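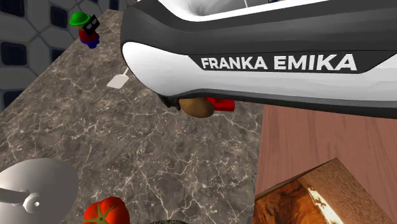 Grasp planner picks the wrong pose when the wrist hides the target

I'm running Plostance 2 as the planner with a wrist-view segmentation node in front of it, all in simulation for now. At standoff the masks are fine. Once the hand closes in, the housing covers part of the object and the mask shrinks to whatever is left. The potato is the worst case: its upper half is partly tucked under the white shell, the fitted ellipse comes out short, and the grasp centre shifts towards the camera side. The small red item next to it then gets merged into the same cluster on some runs. Over 141 trials I logged 16 wrong grasp centres, all in the final approach. Replanning is on at every step. Any suggestions before I start rewriting the node?
- tolmek

Turn replanning off for the last part of the approach. You had a good estimate at standoff. Keep it.
- Brackwater

That works until something moves. If a finger nudges a potato it rolls, and a frozen estimate will never see it. I would keep the updates and weight them by visible area. Render the hand mesh from joint state, subtract it from the image, and pass the planner the fraction of the predicted silhouette that is still unoccluded.
- kfukuda

The hand mask is already subtracted. It stops hand pixels being labelled as object, but the fit still treats the remaining pixels as the whole outline.
- tolmek

Then the fit is the bug. Use the standoff shape as a prior and only solve for pose. Onishi has a partial-contour mode for this. Set the occluded edge to "unknown" in the config; the default is "background", and that pulls the ellipse inwards exactly as you describe.
- kfukuda

Still think this is too much machinery for a static tabletop. We froze the pose at standoff on the Zerklow cell and the failures went away.
- Brackwater

What were you picking?
- kfukuda

Machined blocks in a tray.
- Brackwater

So nothing that rolls.
- kfukuda

Fair. I would still run the frozen case as a baseline. It is one line to change.
- Brackwater

Separate point on the merging. Check the depth clustering radius. Vulleo ships with one meant for bin picking, and two items that close together will join up as soon as the gap between them is hidden. Clustering per instance label fixed it for me.
- pell_d

Ran both, same seeds, 141 trials each. Frozen pose: 2 wrong centres, both after finger contact. Partial contour with the edge set to "unknown": also 2, but on different seeds, and both had almost no visible outline left. Per-label clustering stopped the merges in both sets. Next I will try partial contour with a fallback to the last good pose below a visibility threshold.
- tolmek

Put some hysteresis on that threshold or it will flip between the two on alternate steps. Please post the config when you have it.
- kfukuda

We use cookies to keep you signed in and to measure traffic. By continuing to browse the forum you accept our cookie policy. Accept | Manage settings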